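4.2 Labelling and the free-text field

Records came from four sites (Zikum, Larnura, Manninen, Warkach), all using the same stocktaking sheet but not the same habits. In total 3865 entries. After removing blank rows and plain duplicates, 3106 were left, and these are what the rest of the section deals with.

First problem: the colour column. Supposed to take one word. Staff at Larnura wrote one word. Staff at Warkach wrote whatever fitted, so "grey", "dk grey", "greyish", "slate?", and in one stretch of the October sheets just a tick. We did not try to guess what the tick meant. Merged all spellings of grey into a single value, kept "slate" and "charcoal" apart at first, then merged those too when the two coders (Khattak and Prydderch) could not agree on which was which. Agreement went up straight away, as you would expect.

Second problem, and the bigger one, is the free-text field. 378 entries had a note longer than the item name. Many of these notes carry the only useful information in the row: where the thing was last kept, who had asked for it, what it goes with. Short notes tended to be written in the morning, longer ones late in the day, though we only have times for Manninen so this should be read with care. Notes were coded by hand into 6 groups (place, person, fault, part of a set, query, other). "Other" was kept small on purpose. Anything that landed there was read again by the second coder and moved if possible.

Queries were the hardest. A note such as "same as the one upstairs?" is a query but also says somthing about place. Rule adopted: if there is a question mark, it is a query, whatever else it says. Crude but it can be repeated. Khattak tried a softer rule on the Zikum sheets and dropped it, too slow and the results hardly moved.

Third, naming. The same object turns up under two or three names depending on how near the writer was standing and which side they saw. Photographs attached to a row help less than we had hoped, as a close view may hide the size of a thing and a wider view the detail. Where name and photograph pointed to different items we went with the name, and flagged the row. Flagged rows are left out of the totals in 4.3 but are are kept in the released tables.
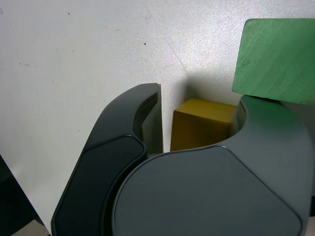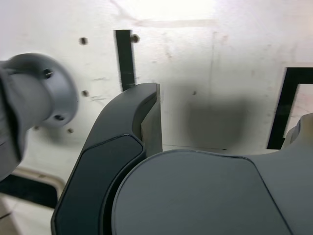
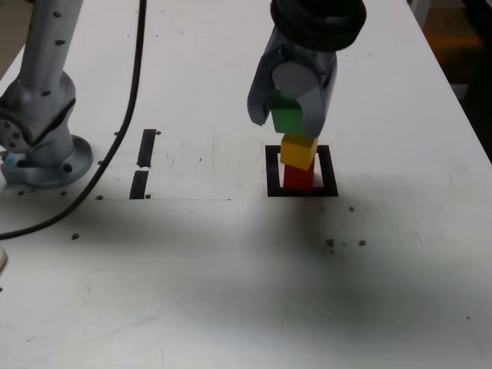

Figure 3. Grey gripper in three views. First and second: close views, curved finger rising from lower left. Third: over a white work table, green cube held.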